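Filed under: Paddling & Rowing > Club Life > Fundraisers and Charity Events

Splitting the entry fees for a charity paddle, how does your club do it?

pliscombe_paddler
Hi all, long-time reader and only an occasional poster, so please be gentle with me! Our club is putting on a charity paddle in October on the Pliscombe reservoir, and the money is meant for a lymphedema support fund that helped several of our members after surgery. We have never run anything bigger than a bake sale and a very soggy potluck, so this is all new to us.

We have room for 15 boats. The thinking so far was to charge each crew $200 and send all of it to the fund, and then find the running costs (safety boat, portable toilets, insurance rider, the bibs) somewhere else. Mireille Hourani, our club president, feels strongly that if we put "charity" on the flyer then every dollar of an entry fee should go to the charity. I love her for it, but I have seen our bank balance and I'm a worrier. How have other clubs handled this? I would dearly like to go to our next meeting with something better than my own nerves.

oldsternhand
Welcome to the worrying end of the sport! We have done ours for a good while now and we take the costs out first, then donate what is left, and we say so in plain words on the entry form. Not one crew has ever complained to me about it, and I'm the one standing at the registration table in the drizzle, so I would hear. The first year we did it Mireille's way, and the club ended up in the hole and had to skip replacing the rotten dock boards that winter. It took the shine off what had been a lovely day.

My advice is to write down every single thing you will have to pay for, including the silly things like ice and zip ties, and then look at that number together before anyone prints a flyer.

Brelen_Bowseat
I'm going to disagree with oldsternhand a little, with affection. I have paddled with a survivor crew for years, and when I ask my cousins and my old coworkers to sponsor me, the first thing they want to know is where the money goes. If I can tell them that all of it goes to the fund, they reach for their wallets. If I have to start explaining toilets, I can feel them drifting away.

What worked for us at Brelen was asking one local business to cover the costs as a separate thing, with their name on the bibs and on the banner at the landing. We got ours from Hashmi, the tire place out by the highway, and they were so sweet about it that half the family came down to watch and brought a tray of samosas for the crews. It took me three visits and a lot of small talk, but small talk is my best event.

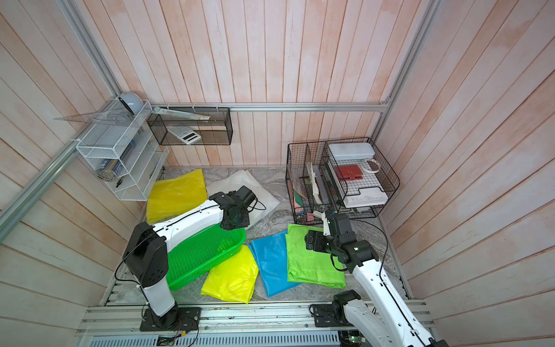
The other thing I would say is to keep that sponsor money on its own line in the books from the very first day. We let ours get mixed in with the raffle cash one summer and I spent two whole evenings at my kitchen table with a shoebox of receipts, getting crosser and crosser. A plain notebook would have saved me all of it.

tuan_t
Tuấn Trình here, I coach the novices at Istach. I think you are both a bit right, and I'd like to put in a word about the fee itself. $200 a boat is fine for crews who have jobs and a club behind them, but a brand new survivor crew often has people who are on reduced hours, or still paying off hospital bills. We had a group of women last season who wanted to enter very badly and were too proud to tell us they couldn't manage it. I only found out much later, over coffee, and I felt awful.

Now we have a lower fee for first-year crews, $49 a boat, and nobody has to fill out a form or explain themselves. The established clubs can tick a box to add a bit extra, and plenty of them do.

oldsternhand
Tuấn, I like that very much and I'm going to steal it. I'll stick to my guns on costs coming out first, though. Brelen had a generous tire shop and a person who is good at asking. Plenty of clubs have neither, and I would hate for a first-time organizer to count on a sponsor who goes quiet in September.

Brelen_Bowseat
Fair enough, sponsors do go quiet. We had one do it to us, and I still drive past their store with my nose in the air. Maybe set a date, and if you don't have the check in hand by then, you change the wording on the flyer to "proceeds after costs" and carry on. What I can't get comfortable with is saying one thing and doing the other.

oldsternhand
On that we agree completely.

pliscombe_paddler
Oh, you are all wonderful, thank you. I read the whole thread out loud to Mireille on the phone last night and she was quiet for a bit and then said she could live with a cutoff date, which from her is practically a hug. We are going to try two businesses first, and she has already claimed the bakery. She was very taken with the first-year fee too.

One more question while I have you. How long do you leave between heats? I had put down 30 minutes and my husband thinks the crews will freeze.

tuan_t
30 is comfortable if everyone is sharing boats, and with new crews you'll be glad of it. Loading takes forever when people are nervous. Tell them to bring a dry hat and a blanket, and have something hot to drink near the landing. If we can get a trailer, Istach would love to come.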